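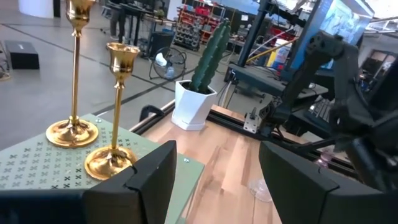

Verkville is two hours from us by train, and the Navarrete workshop is a short walk past the grain terminal. The open day ran from ten until mid-afternoon on 2020-10-12. You signed in at the side door, got a sticker with your name on it and were put into a group. I went because we have been asked at work whether a robot could take over some of our table-setting and packing jobs, and I wanted to see how much teaching one of them takes.

The building used to be a tile warehouse. The main room has a polished concrete floor with dark tape laid out across it, and the noise was less than I had expected. Most of what you hear is people talking.

Our guide was Sioned Llewellyn, who runs the teaching side. She started us at the tabletop stations, where two arms share one table. The items are ordinary household ones: brass candlesticks in two heights, a white pot with an artificial cactus, a bit of clear glassware. The candlesticks stood on a pale green board with rows of small x marks printed on it. Llewellyn said her group likes them for practice because they are shiny, narrow in the stem and easy to knock over.

There are two ways to show the arm what to do. The first is by hand. You hold a button near the wrist, the joints go slack, and you move the arm yourself through the whole job: reach, close, lift, carry, set down, let go. The computer records the joint positions and what the wrist camera sees. The second way is by remote control. The operator sits to one side with a pair of smaller arms, and the ones on the table copy every movement. Most of the work at Navarrete is now done the second way. When you push the arm by hand, your own sleeve and fingers end up in the recording, and the robot will not have those to look at later.

Visitors were allowed to try both. I did the hand method first, with the shorter candlestick. It was heavier going than it looks. The arm doesn't resist much, but you have to think about six joints when you would normally think about none, and I kept bringing the elbow in too low. On remote control I did better after a few tries. There is a slight delay, and you can't feel the grip, so you judge it by eye. I squeezed too hard and tipped the candlestick over on the board. An operator stood it up again and told me to come at the stem from the side, a little above the base.

I asked how many times a job has to be shown. For one object in one place, Llewellyn said, they start with 50 demonstrations. If the object can be anywhere on the board it is more than 100, and they shift the other things on the table between goes so the arm doesn't learn to rely on the plant pot being where it was. An operator does a block of 10 and then takes a break, as tired people get sloppy and the sloppiness gets learned too. Bad goes are deleted the same day.

After lunch (sandwiches, tea, no charge) there was a talk on their software, Flosa, which sorts the recordings and flags the ones with long pauses. I found it hard to follow from the back and the slides were small. The questions afterwards were better. A man from a bakery in Clelstead asked about flour getting into the joints and was told they hadn't tested it.

Parking is limited to the street. The washrooms are up a flight of stairs, and anyone who needs the lift should ask at the desk when they arrive. Children over ten were let in with an adult, though there wasn't much at their height.

The next open day is planned for March. Bookings go through the front office, and they ask for closed shoes.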